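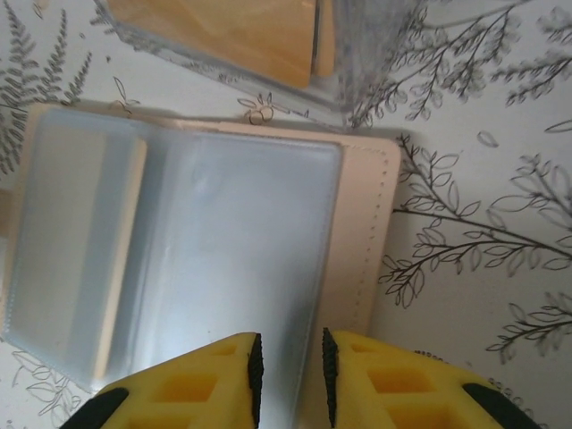 card holder, open on a printed surface. plastic sleeves, room for more cards than I should have

ok thread on loyalty cards bc I finally went thru mine on Sunday and I have thoughts

grocery one first. Trilgate. had 965 points sitting there. sounds like a lot right?? it's a coffee. a small one

and they expire in March. found that out on the back, in print the size of an ant

Dutside (shoes) wants you to spend 40 bucks to get 2 off. two. dollars. I did this for years and felt smart about it

the one that's worth it: Bonano. bakery, paper card, they stamp it, you get a loaf. no app no login no "we miss you" emails

speaking of emails. unsubscribed from more than 45 lists while I was at it. took the whole evening, dinner was cereal

some of them make you log in to unsubscribe. with a pasword I made when I had a flip phone

Ejigu, the spice place by the bus stop, doesn't even do a card. they just throw in extra cardamom if you come in a lot. best program in town imo

anyway what I'm doing now:
keep bakery + grocery
cut up the rest
check points before a big shop, not after (learned that one late)

if a store asks for my phone number at the register I say no thanks. they always just move on?? could of been doing this forever

also if anybody wants a Dutside coupon it's good til the end of the month, reply and it's yours. you do need to spend the 40 tho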